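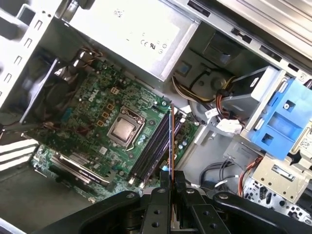
Lectura: 4 min

Inicio | Foros | Bolsa | Fondos | Renta fija | Entrar

Foro de Bolsa > Pequeñas compañías

Lometti: resultados del semestre y precio objetivo

Imprimir | Enviar por correo | Compartir (40)

goico_v
Abro hilo porque el de Lometti del año pasado está cerrado. Han salido las cuentas del primer semestre y resumo lo que he podido leer. Ventas de 264 millones, EBITDA de 52. El negocio de reacondicionado de equipos de empresa sigue tirando del grupo y el de distribución de componentes sigue plano. Mantienen el objetivo del año sin tocar una coma.

Mi posición: llevo acciones desde enero y no he vendido. La casa que mejor la sigue, Busley, mantiene compra y valora a múltiplo de EBITDA. A mí me parece razonable, con la reserva de que el segundo semestre tiene que salir muy bien para que cuadren los números.

Visitación

brock_lachance
Gracias por el resumen. No comparto lo de razonable. El EBITDA lleva dentro la capitalización de los gastos de desarrollo de la plataforma Plokis. Si lo quitas, el margen baja respecto al año pasado. Está en la nota de inmovilizado intangible, no hay que buscar mucho. Que Busley no lo ajuste es cosa suya, pero yo no pago el mismo múltiplo por un euro capitalizado que por un euro cobrado.

goico_v
Brock, la capitalización también estaba el año pasado. Comparas un año ajustado con otro sin ajustar.

brock_lachance
No. He quitado lo mismo en los dos periodos. El año pasado capitalizaron bastante menos, por eso cambia la foto.

vyphan
Pregunta de novata, perdón. ¿Por qué dicen todos que el segundo semestre es el bueno? He mirado solo las cuentas de este año y no veo dónde se saca eso.

goico_v
Por el calendario de renovación de las empresas clientes. Muchas cierran presupuesto de informática al final del ejercicio y ahí Lometti factura dos cosas: el equipo que vende y la retirada del antiguo, que luego reacondiciona. Si coges las cuentas anuales de ejercicios anteriores y restas el primer semestre, lo ves. El beneficio se concentra siempre en la segunda mitad.

vyphan
Vale, ya lo he hecho con los dos últimos años y sale así. Gracias.

zgirard
Yo estoy fuera y sigo fuera. El problema para mí es la deuda. 159 millones de deuda neta con ese EBITDA semestral no es una barbaridad, pero hay un vencimiento importante el año que viene y el informe le dedica un párrafo. Dicen que están "en conversaciones avanzadas" con los bancos. Eso mismo decía el informe anterior.

Además compraron Mkhize con deuda y todavía no he visto una cifra de sinergias. En la presentación sale un mapa con las dos redes de almacenes superpuestas y poco más.

lwazi.visser
Sobre Mkhize puedo aportar algo. Trabajé en un distribuidor que le compraba memoria y discos. Es un negocio de margen bajo y mucho circulante, pero tenían buena relación con los clientes y cobraban a plazo. No creo que Lometti la comprara por las sinergias de almacén. La compró por el acceso a equipo usado de grandes cuentas, que es lo que les faltaba para llenar los talleres. Ahora bien, eso no lo cuentan en ninguna parte y es opinión mía.

zgirard
Puede ser. Pero si es así tendría que notarse en el coste de aprovisionamiento y de momento no se nota.

lwazi.visser
La compra solo consolida desde mitad del semestre. Yo esperaría a las cuentas anuales antes de decir que no funciona.

brock_lachance
Un apunte sobre el circulante, que no ha salido. Las existencias suben bastante más que las ventas. Una parte es Mkhize, de acuerdo. Otra parte es producto propio sin vender. En reacondicionado eso pierde valor cada mes que pasa en la estantería. No he encontrado el desglose por antigüedad.

goico_v
Ahí te doy la razón. En la conferencia preguntaron por las existencias y el director financiero contestó que habían comprado por adelantado para la campaña. No dio desglose. Lo tengo apuntado como punto flojo.

En lo de la deuda estoy más tranquila que Zachary. El flujo de caja del segundo semestre suele reducirla bastante y el límite pactado con los bancos se mide a cierre de ejercicio.

zgirard
Se mide también a cierre de semestre desde la última novación. Página de financiación, segundo párrafo.

goico_v
Lo acabo de mirar y es verdad. Se me había pasado. Cumplen, pero con menos margen del que yo pensaba. Rectifico lo anterior.

vyphan
¿Y el dividendo? ¿Lo van a mantener? Es la razón por la que me la recomendaron.

brock_lachance
No han dicho nada en esta presentación. Con el vencimiento encima, yo no compraría contando con él.

lwazi.visser
De acuerdo con Brock en eso. Si refinancian antes de final de año, puede que lo mantengan en efectivo. Si no, veo más probable que ofrezcan acciones.

goico_v
Yo mantengo, pero no amplío hasta que haya noticia de los bancos. Si alguien ve el hecho relevante antes que yo, que lo ponga en este hilo, por favor.

zgirard
Lo pongo si lo veo. Tengo activada la alerta del valor.

vyphan
Yo de momento no entro. Voy a leerme la nota de intangibles que dice Brock y seguramente volveré con más preguntas.

Responder al hilo | Denunciar mensaje | Imprimir | Enviar por correo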